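Workshop notebook – play food / market stall set
22 Sep 2019

Started late, Tomoyo had the key. Heating off again in the back so stayed in the front room all day.

To do from last time:
basket choice for the stall set (small one) – see below
peach color – NOT settled
get the label wording off Mercy – still waiting
re-order glue

Baskets. Two candidates left, the Jaswood oval and the deep round from Urrego. The round one is out as far as I'm concerned. Fruit goes in and you can't see it, and Agnese couldn't get her hand in flat to lift anything out, so a kid reaching in from above is going to tip it over. Stelios still likes it for bread. Fine, bread then, separate line, not my problem this week.

Oval one is better. Shallow enough that a piece sits up over the rim. Yellow body, rim is darker, orangey brown, loops all the way round. Strand is some kind of plastic, Jaswood's sheet just says "woven strand, wipeable" and nothing about what it is. Emailed them. Wiped it with the damp cloth plus a drop of dish soap, no color on the cloth. Left a smear of beet juice on the underside for 30 minutes, came off with the same cloth but needed a fingernail between the strands.

Worry is the loops. Pretty but they're open, and small fingers go in open things. Pulled on one loop with the luggage scale hooked thru it, went up to 3 kg and stopped there because I didn't want to wreck the only sample. Loop stretched a bit, went back mostly. Need a second sample to pull until it goes. Also the ends where the arches curl out: ran a cotton ball around the rim, snagged in one place. Marked it with tape. If that's typical we'd be trimming every basket by hand and that's not happening on an order of 300.

Dexter's point, and he's right – the rim also catches the fruit's surface when you drag it out sideways. Straight up is fine. Rub test on the soft pieces before anything gets signed off.

Peach in the basket and out of it, white table.
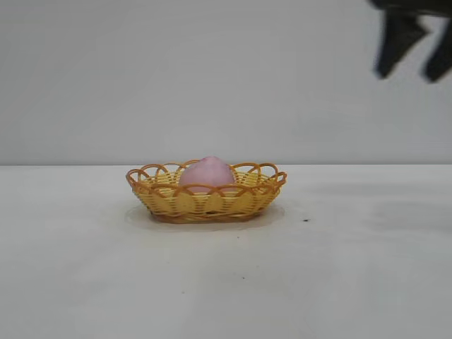
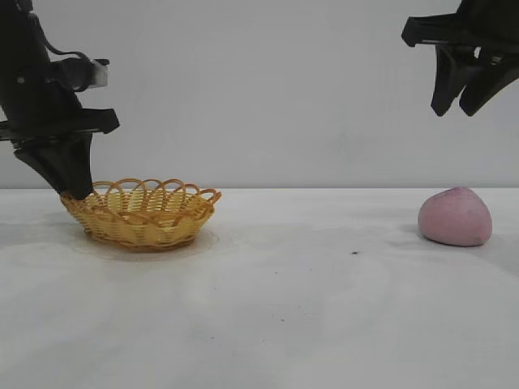

Oval sample with the pink peach: in the basket (first), out on the table at the right (second).

Notes on color. I keep saying it's too pink and Tomoyo keeps saying it's a peach, peaches are pink. Next to the yellow basket it goes dusty, sort of chalky. On its own I mind it less. No blush, no yellow side, no leaf. Agnese thinks the pointed top does all the work and a four year old will say peach straight away. Mercy's guess was that half of them say egg. We should just ask some. Her sister's playgroup would do it, she'll find out when.

Options:
a) leave it
b) warm the pink up a little, Purkow pigment, the apricot. Try 3 strengths on offcuts
c) add a leaf. Stelios against, another glued part, another thing to pull off
I'd go for b. Doing the offcuts tomorow morning if the pigment's where I think it is (shelf over the sink, behind the shellac).

Size. One peach in the oval looks a bit lonely but reads nicely, two would be touching the sides I think. Haven't got a second to try. Mercy wants the basket to come with plums as well, which means smaller plums than the ones we have. Ask the mold people before promising anything!! The May batch went wrong exactly this way.

Cost. Oval is dearer than the round one but not by enough to matter. Box size stays the same either way if the basket goes in with the fruit inside it, tissue under. Packed box has to stay under 900 g for the cheap shipping rate, we're nowhere near that with fruit only. Stall frame not weighed yet.

Other stuff, not basket:
– Fisosix rang about the drawstring bags, want a yes or no by the end of the month. Dexter to answer
– scale in the front room reads heavy when its near the window edge, move it
– glue re-ordered, the big tub
– somebody has my good scissors, orange handles

Next: second and third oval sample from Jaswood, loop pull to failure, rim snag check on all of them, pigment offcuts, rub test, Mercy re labels (ask AGAIN). Tape stays on the bad bit of the rim, please leave it there.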